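Kellora Label Printer: Owner's Manual

Section 4. Loading, Aligning and Printing Your First Sheet

Revised 1/21/26

By now you should have the printer out of the box, the orange shipping clips removed, and the power cord plugged in. If you still have the clips in, go back to Section 3. The printer will run with the clips in place for one page. It makes a sound you will remember.

4.1 Before you load anything

1. Turn the printer on with the round button at the back left. The button on the front is the feed button, and we are aware that it looks more like a power button than the power button does.

2. Wait for the light to go from blinking to steady. This takes 30 seconds from cold. Pressing things during those 30 seconds restarts them.

3. Open the lid until it clicks. It will stay up on its own after the click. Before the click it only looks as though it will.

4. Check that the paper guides (the two gray fins) slide freely. They move together, so push one and the other follows.

CAUTION: The print head is the thin dark strip under the lid. Keep fingers, rings and pens off it. A scratched head prints a white line down every label from then on, and head replacement is not covered under the Kellora warranty. See Section 11, which is short.

4.2 Loading a roll

1. Take the roll out of its wrapper and peel off the piece of tape holding the end down. Peel off the first label as well, as it usually has tape residue on it.

2. Slide the roll onto the spindle with the labels facing up. If you are looking at brown backing paper, turn it around.

3. Set the spindle in the two notches. The end with the flat side goes on the right. It also fits on the left, where it will work beautifully for half a roll.

4. Pull the end of the roll forward until it passes under the guides and out of the front slot by the width of your thumb.

5. Bring the guides in until they touch the edges of the roll without bending it.

6. Close the lid with both hands, one on each corner, and press until you hear two clicks. One click means one side is closed.

NOTE: Rolls up to 80 mm wide fit the standard spindle. Wider rolls need the Draddale adapter, sold separately, along with its own leaflet.

4.3 Loading flat sheets

Sheets go in through the rear slot with the lid closed. Set the guides to the width of the sheet, push it in until the rollers take hold, and let go. Letting go is the step people leave out. The rollers will win in the end, but the sheet will be crooked and the first row of labels will be wasted.

Load 2 sheets at most. The slot has room for more and will accept them without complaint.

4.4 Alignment

The printer needs to learn where one label stops and the next begins. Do this every time you change label size, and again if the printing has started to wander.

1. Hold the feed button until the light turns amber, then release it.

2. The printer pushes out three blank labels, pulls one back in, and thinks. Leave it alone.

3. When the light is steady again, tear off the blanks against the serrated edge. Tear upward and from one side. Pulling straight out moves the roll and you will be back at step 1.

4. Press feed once. A single label should come out, with its gap sitting right on the tear edge.

If the gap lands in the wrong place, open Settings on your computer, choose Offset, and change the number one step at a time. Positive numbers move the print down. Earlier versions of this manual said up. We would like to thank Samran Yimyam of our support desk for taking those calls all through December.

4.5 Making a label

1. Open the Gautam label editor and choose New.

2. Pick the size printed on the end of your label box. The size printed on the side is the size of the box.

3. Type your text. The editor shrinks the letters to fit as you go, so a long sentence will come out in lettering suitable for ants. For a storage bin that will be read from across a room, stay under 17 characters.

4. Add a picture if you want one (see 4.6).

5. Choose Print, and then choose Kellora from the list. Whatever is already selected is likely to be the printer you got rid of.

4.6 Adding a picture

Picture labels are handy for anyone who can't read yet, and for adults who can but won't. They work well on toy bins, craft drawers and the kind of box that otherwise gets marked "misc."

1. Click the Picture tab and choose a file from your computer.

2. Drag the corners to crop. Crop more than feels polite. A label is a small thing and your subject should fill it.

3. Click Black and White to see what will come out. The printer has no color ink, or ink of any kind, and the preview on the first screen is being optimistic.

4. Move the contrast slider to the right until the edges look a little harsh on screen. They will soften on paper.
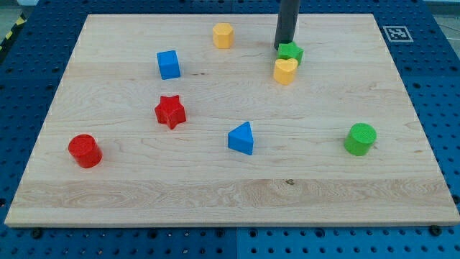 5. Save the finished label with a name you will know again. The editor offers "Label" followed by a number, and a folder full of those is its own storage problem.

NOTE: Very dark pictures heat the print head. If the light turns red halfway through a run, the printer is resting. It will pick up where it left off once it has cooled, and turning it off and on only makes it start the whole run over.

4.7 Sticking it on

Wipe the surface with a dry cloth. Peel from a corner, lay one edge down, and smooth across with your thumb. The standard labels can be lifted and moved for the first few minutes, after which they have made up their minds.

For freezer use, buy the Drurkeo rolls with the blue core. Standard labels do stick in a freezer, mostly to each other and to the floor of it.

CAUTION: Thermal labels fade in direct sun and turn gray against hot surfaces. Do not use them on windows, radiators or the lid of a slow cooker.

If you have followed everything up to this point and are still getting blank labels, the roll is upside down. Return to 4.2, step 2. For anything else, go to Section 9, Troubleshooting.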